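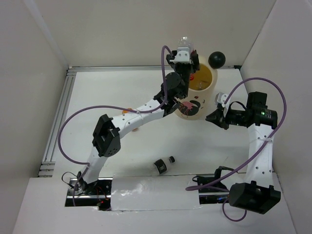
Varkville Makers Board > Events and Visits > Tretier open day, my report

lautaro_n
Posted Tuesday, November 18, 2025

Hello all. Some of you asked me to write about the open day at Tretier, in the Yatsenko building, so I will try. Please excuse my English, I check the difficult words in the dictionary.

I went there with my nephew, who is studying mechatronics. They let the visitors in by small groups and the person at the door told us that 140 people had registered. We had to wait a long time in the corridor, where there was coffee and a poster with the history of the firm. I did not read all of it.

The main demonstration was the bottle cell. The arms pick up used plastic bottles from a white table and put them in a bin. It sounds very simple and my nephew was disappointed at first, he had hoped for welding. After five minutes he did not want to leave.

Mr. Teófilo Guzmán, an engineer there, explained it for our group. He speaks slowly and answers everything, also the stupid questions (mine). He said that the same cell was shown in June with only one kind of bottle, and that for this time they had decided to use mixed ones, taken from the recycling of their own kitchen.

If somebody wants to know about the rest of the visit (the workshop, the cable room), I can write it in another post.

kettlebridge
Thanks for this. I wanted to go but I was working. Was it really autonomous or was there a person with a controller behind the curtain? I ask because last year I saw a show of this type at another place and it was a person.

lautaro_n
There was no curtain. But your question is a good one and I asked the same. Mr. Guzmán said that in the morning they drive the arms by hand for some runs, and in the afternoon the program does it alone. We were there in the afternoon. I can only repeat what he told me.

mitberg_fan
I was in the group before yours, I think. My opinion is less positive. It was slow. I counted the time on my phone and one bottle needed longer than I need to clear my whole desk. At Mitberg they had a sorting line at their open day and it was incredible to look at, you could not follow it with your eyes.

lautaro_n
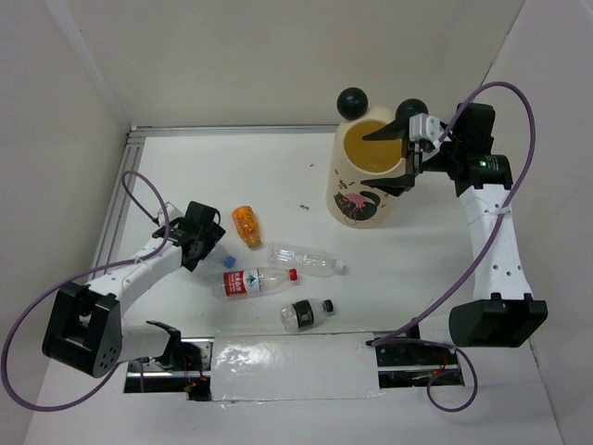 Speed was not the purpose of this demonstration, in my understanding. A sorting line like the one at Mitberg receives everything on a belt and has air nozzles, and it costs a fortune. Here the question was if a pair of cheap arms can manage objects that are not in a fixed position. And these bottles are not equal at all. The small one with the black label is short, the one with the red cap has a paper or plastic label on it, and another has no label, only the transparent body with ridges. For a camera the transparent one must be a nightmare. I wear glasses and I also have problems to see such a thing on a white table.

mitberg_fan
OK, the transparent bottle is a fair point. But then why so much space between the bottles? In a real bin they lie one on top of the other. I would like to see it with a full pile.

kettlebridge
With a pile you need to plan which one to take first, that is another project. I agree with Lautaro that it is normal to start like this. I don't agree that the arms are cheap, did you see how many joints there are? I would be happy to pay for one elbow.

tessellate
Question from a teacher. Was it interesting for children? I have a class of ten-year-olds and we look for a visit for the spring. The noise worries me more than the speed.

lautaro_n
For children I say yes. The bin has a black cat-like drawing on the front and there are black balls on the rim like ears, so the small ones in the group called it "the cat" immediately and they said that the cat must eat. A girl asked if the cat prefers the orange bottle. It was not loud, we could talk with a normal voice. Only the corridor was loud, from the people.

kettlebridge
Can you say more about the gripper? This is the part that interests me. Suction or fingers?

lautaro_n
Fingers. They are black, and on the inner side there is an angled piece which presses against the bottle. I asked if it would not be better to take the bottle by the middle, where it is wide. Mr. Guzmán answered that an empty bottle gives way in the middle when you press it, and then it can turn in the fingers. The neck is harder and it has nearly the same size on most bottles.
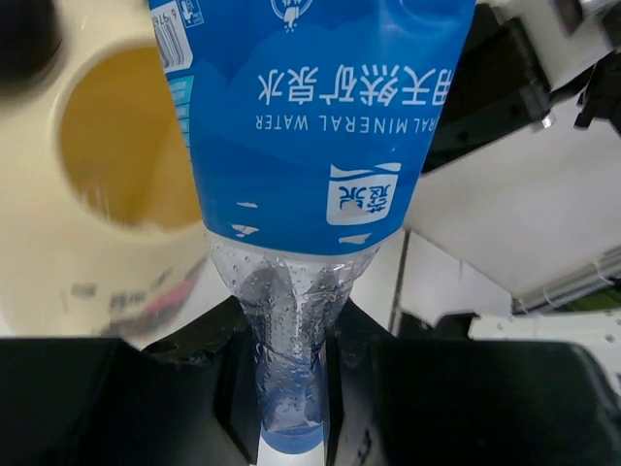 He also said that they do not want to depend on the cap, because people throw bottles without one. So the fingers should go on the neck, and the cap can be there or not. It was the thing that I found most clever in the whole visit. When a bottle is held in this way it hangs with the cap down and the wide part up, and from the side you can still see the label, with the Chinese characters upside down on the mineral water one. My nephew tried to read them with his head turned and he became a little dizzy.

mitberg_fan
Holding it at the neck I understand. But with the cap down, what about a bottle that is still half full and has no cap? Everything goes on the electronics. In my kitchen half of the bottles have something inside.

lautaro_n
I did not ask this. It is a pity, I think of the good questions only in the bus.

guzman_t
Good evening. A colleague sent me the link to this thread. I am Teófilo Guzmán, from the demonstration. To mitberg_fan: you are right, it is a weak point. For now we empty them before we start, by hand, over the sink. We discussed weighing each bottle with the arm, but the measurement at the wrist is not precise enough for a small rest of water.

To the comment about the pile: we tried it once. I will not publish the video.

To tessellate: school groups are possible, but please write to the reception and not to me, I forget to forward the messages. The children must stay behind the line on the floor.

mitberg_fan
Thank you for the direct answer, I respect that. I still find it slow :)

guzman_t
It is slow. We calculated up to 200 bottles in a working day if everything goes well, and it does not go well every day.

kettlebridge
One more, if you still read here. The purple cables make very large loops outside of the arms. Don't they catch on something? I would put them along the link with more ties.

guzman_t
We had more ties. Then the cable was too short when the wrist turned completely, and we pulled out a connector. A large loop is ugly but it gives enough length. If you have a better method for a rotating wrist, please tell us, I mean it seriously.

kettlebridge
I will make a drawing on the weekend. At my old work we used a spring from a dog leash to hold the loop up. It also looked ugly.

tessellate
I wrote to the reception and they answered the same day. They offer 2 dates in spring and I have to ask the parents first. Lautaro, please write also about the cable room, I want to know if it is worth to include it.

lautaro_n
I will do it on Sunday. For the children I would leave the cable room out, it is narrow and you are not allowed to touch anything.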